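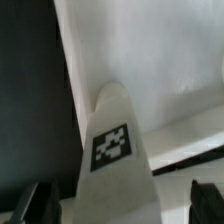 A white post with a black and white marker.

Varnotbridge will choose a new town council in June, five months earlier than planned. Mayor Theresia Wyss announced the decision after her coalition lost its majority over the budget. Her deputy, Cyril Fairclough, will not stand again. Svenja Trummer, who leads the opposition, welcomed the early vote but said that small parties have too little time to prepare. New lists need 300 signatures. Independent candidate Upendo Rweyemamu has already handed in 362. Polling stations will close at 6 in the evening, and first results are expected the same night.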